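Home Security and Personal Safety, Evening Course
Handout 4: Storing a Firearm at Home
Instructor: Catarina Serrano
Stotow Community Hall, Room 9

Bring this handout back next time, along with your own floor plan from Handout 3. We will mark it up in the second half. If you missed Handout 3, draw a plain sketch of each floor with doors, windows and closets, and write down who sleeps where.

Please do not bring a firearm or live ammunition to this class. The range session is separate and has its own rules, which are on the sign-up form.

1. What we covered last time

Doors, strike plates, outside lighting, and the call list by the phone. Several people asked about window film. It slows a person down and makes noise. It does not keep anyone out for long. Notes on it are on the back of Handout 3.

2. Who you are storing it from

Start with a list of people before you shop for anything. Write down everyone who lives in the house, everyone who has a key, and everyone who visits more than now and then. Include grandchildren, sitters, the neighbor who feeds the cat, and roommates' friends.

For each person, write whether they should have access. In most homes the list of people with access has one or two names on it. Everybody else is a person you are storing it from, even if you trust them completely.

Burglars go on the list too, but they are a different problem. A child has time and curiosity. A burglar has a few minutes and maybe a pry bar. A person going through a bad stretch may know where you keep your keys. One container may handle one of these and fail at another.

3. Types of storage

Cable lock. Runs through the action so the firearm can't be closed or loaded. Many new firearms come with one. It is cheap and better than nothing, but it can be cut with hand tools and it does nothing about theft.

Trigger lock. Clamps over the trigger guard. Never put one on a loaded firearm. Fit varies from model to model, so check that it doesn't wiggle.

Lock box. Small, made for one or two handguns. Opens by key, dial, buttons or fingerprint. Must be fastened to something or it will leave with the burglar. Many come with a steel cable for this. Bolting is better.

Cabinet. Sheet steel, holds long guns. Keeps children out if the key is handled properly. A determined adult can pry most of them.

Safe. Heavier steel, better door, sometimes fire lined. Needs to be anchored to the floor. Check what your floor can hold before delivery day, particularly upstairs.

Write the model and serial number of the container on your inventory sheet with everything else. Keep one copy away from home.

4. The bedroom

This is where most of the questions come from. People want a handgun close at night, and the usual places are the nightstand drawer, under the mattress, under the pillow, and the closet shelf. All four are the first places a burglar looks and the first places a child finds. 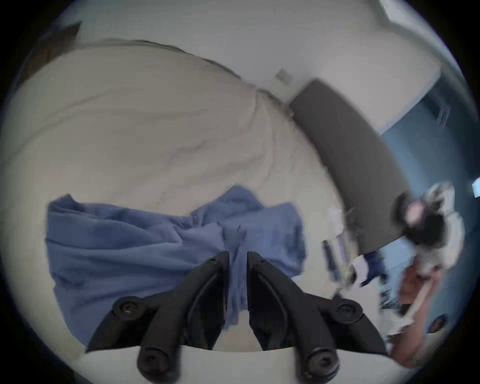

Under the pillow and under the mattress are out for this course. There is no cover over the trigger you can rely on, the firearm moves when you move, and you are reaching for it half awake. A quick-access lock box bolted inside the nightstand or to the bed frame puts it within arm's reach and keeps it shut until you open it.

Horácio Nogueira wrote back after the last course that he disagreed with this part. In his view a box by the bed is still too easy to open in the dark before you know what you're dealing with, and he keeps his across the room on the closet wall so that he has to get up, turn on a lamp and be properly awake before he touches it. He also said his hands shake for the first minute and he got the buttons wrong 4 times in a row when he practiced at 2 a.m.

That is a fair point and several people have switched to doing it his way. Either location is acceptable here. What matters is that the box is locked, fastened down, and that you have practiced opening it at night. Practice with the firearm unloaded and the ammunition in another room.

5. Keys, codes and batteries

Do not use a birthday, a street number or the code from your garage door.
Change the factory code the day you bring the box home.
Wipe the keypad now and then. Worn or greasy buttons give the code away.
The backup key does not belong in the same room as the box. It does not belong on a hook in the kitchen either.
Replace batteries on a set date. I do mine in March and when the clocks go back.
Fingerprint readers have trouble with wet, cold or cut fingers. Enroll at least two fingers on each hand.

If a person with access moves out, change the code that day.

6. Ammunition

Keep it locked up separately from firearms you are not using for home defense. A dry place with a steady temperature is fine. Basements and garages often aren't dry, so use a sealed can with a desiccant pack and check the pack when you check the batteries.

Keep it in the original boxes so the caliber and load are marked. Loose rounds in a drawer get mixed up. If you own more than one caliber, label the shelves.

7. Visitors and other people's homes

Ask before your child goes to another house. A simple way to say it: "Do you have any guns in the house, and are they locked up?" Ask it along with the questions about dogs and pools. Expect to be asked the same thing and have your answer ready.

When you have guests overnight, walk the house beforehand. Check coats, range bags and vehicles as well.

8. Law

State rules differ on child access, on reporting a theft, and on storage in vehicles. I am not a lawyer. Look up your own state's rules and write down the date you looked, as they change. Renters should read the lease before drilling into a floor or wall.

9. Before next time

Finish your list of people from section 2.
Mark on your floor plan where each firearm is now and where it will be.
Time yourself opening your container with the lights off, 20 tries over the week, and note how many you missed.
Read the first half of the Fostitcombe booklet. Aicha Zaki has spare copies at the front desk.

Next handout: talking to children about firearms, by age. Ayodele Babalola will teach that one.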